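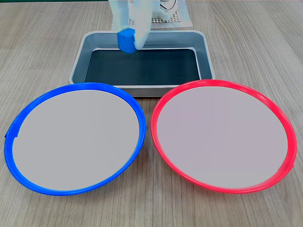
Chapter 4
Gathering Examples

In Chapter 3 we treated the training set as given. A file arrived, it held pairs of observations and actions, and the only question was how to fit a model to it. In practice somebody has to make that file, and the choices made while making it limit what any model can later learn.

This chapter follows one collection from start to finish. The Masanja set was recorded for a sorting task: the arm picks up a coloured cube and places it on the plate with the matching rim. Zawadi Temba, who ran the collection, kept a written log throughout, and we quote from it where it helps. The full set holds 3,434 episodes. An episode begins when the operator takes control of the arm and ends when the gripper has opened and moved clear.

Each episode stores the camera images, the joint positions, the gripper opening and the operator's commands, all stamped by the same clock. It also stores a short text instruction, such as "put the blue cube on the blue plate". Failed attempts were kept and labelled as failures. Section 4.3 explains when they are useful and when they should be left out of training.

The first difficulty is variety. In the pilot, 40 episodes were recorded with the plates in the same places every time. A model trained on them reached for those places even after the plates had been swapped. The log entry for that run reads: "Learned the table, not the colours." From then on the plates were moved between episodes, following a printed list of 21 layouts.

The second difficulty is the operator. People differ in how fast they move, how high they lift and where they pause, and a model will copy all of it. Section 4.2 compares two operators on the same layouts.

Before reading on, you should be comfortable with the notation for trajectories in Section 3.1.

4.1 What counts as one example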